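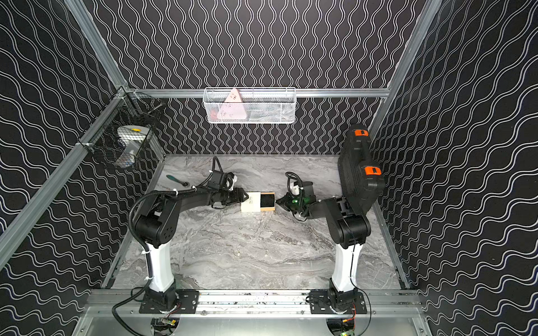
**Stanciu_Facilities:** Members are asked to comment on the proposed rule for the marble-pattern bench. Hand tools are to be returned to storage at the close of each session. A tool left lying near the back, as the teal-handled one is, would be recorded as unreturned. Wall baskets remain approved for tape and other light items. 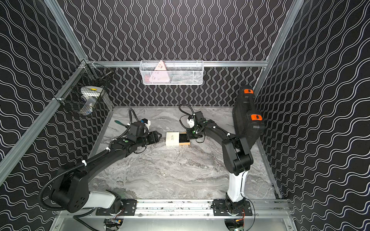 **Zbigniew Marciniak:** I must object to the baskets. Wire mesh is unsuitable for small parts, and the limit of 35 items per bench is already too high.

**Prodham40:** I disagree. The baskets keep the surface clear. My concern is presentation boxes, which should be closed before anyone leaves them.
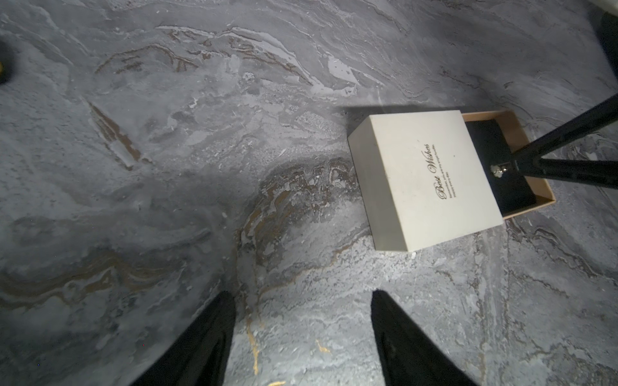 *"Best Wishes" box, lid partway off.*

**Prodham40:** I would also request a fixed place for carrying cases.

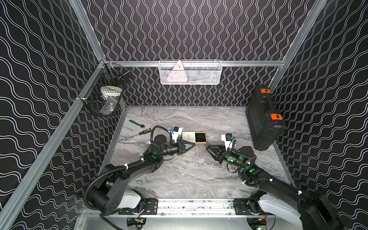
They should be stored upright with both latches fastened, and the rule should say so. I ask that it take effect in January.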